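The Hinico folding worktable came to me after my old card table gave up in June, right in the middle of a wallpapering job, and I have been fond of it ever since! 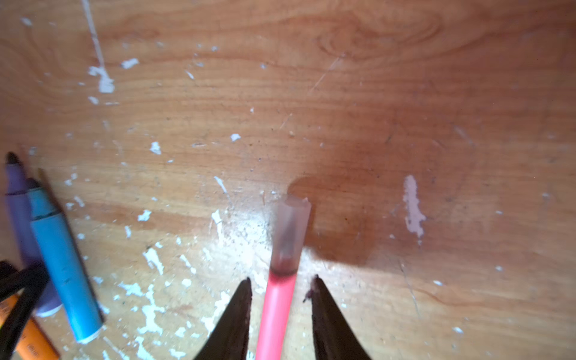
Cherry Mae Manalo

I paid $157 for mine, which made me gulp a little (my first table cost next to nothing at a yard sale), but it opens in a minute, locks with a good firm click and doesn't wobble when I lean on it with a full paste brush. I've done five rooms on it now, plus my sister's hallway. The one real grumble is the carrying handle, a mean little strip of plastic that bites into your fingers on the stairs. I'd also love a longer version for those big drops of paper.

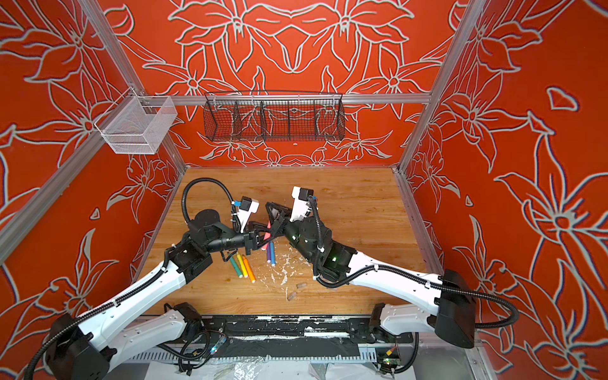

White-flecked wood and pale lily-like flowers on red-orange.

My neighbor swears by her Venis table, and it is lighter, but it felt bouncy to me. I'd buy the Hinico again, handle and all. 5 stars for the legs, fewer for the handle.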